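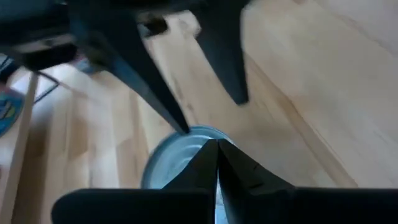 Marisol Huerta wants to know why we bother with two arms when one would be half the trouble. It would be a good deal less than half, Marisol, and thank you for opening the page with the question our funders also like best.

Skerno: questions we keep getting
Last updated June 5, 2026

Why two arms?
Most of what people do at a table takes two hands, and the interesting failures happen when one hand has to know what the other is up to. Skerno is our method for teaching that from demonstrations. One arm holds or steadies, the other reaches in, and the policy has to work out which is which. We don't assign the roles in advance. We tried that in the first version and got a left arm that waited politely forever.

What is the method, in one paragraph?
A person moves both arms through a task while we record the wrist cameras and the joint positions. We then train a single policy on the lot, with one addition: each arm also has to predict where the other arm's fingertips will be a short moment later. That prediction is thrown away when the robot runs. It only exists to make the arms pay attention during training, much like a pop quiz.

How many demonstrations does it need?
We used 400 for the cup task. With 125 it still learned to reach for the cup, and then had strong but incorrect opinions about what to do next.

Why a cup?
A round rim looks much the same from every side, so the policy can't cheat by memorizing a corner. It also gives two grippers very little room to share. If they are going to bump into each other, they will do it there.

Do they bump into each other?
Yes. Less than they used to. We ran 300 trials with the prediction step and 300 without it, and finger collisions were clearly rarer with it. The remaining ones are mostly slow and apologetic - both arms head for the same bit of rim, stop, and back off at the same time, like two people in a doorway.

Why wrist cameras and no overhead view?
The Perura baseline has an overhead camera and does well with it, right up until an arm gets in the way. A wrist camera sees the fingers up close, which is where the trouble is. The price is that the fingers hide a fair part of whatever you were hoping to look at.

Does it work on tables other than yours?
Our friends at Jerport ran it on theirs in May. It worked after they retrained with a handful of their own recordings. It did not work before that, whatever the slide in our talk may have suggested. The slide has been changed.

How does it compare with Pacheco?
Pacheco plans both arms explicitly and collides less than we do. It also needs a model of every object. If you have those models and enjoy making them, use Pacheco.

Can I have the code?
Training code, yes. The recordings will follow once we have renamed the folders, 2 of which are currently called "final."

Can it do my dishes?
No.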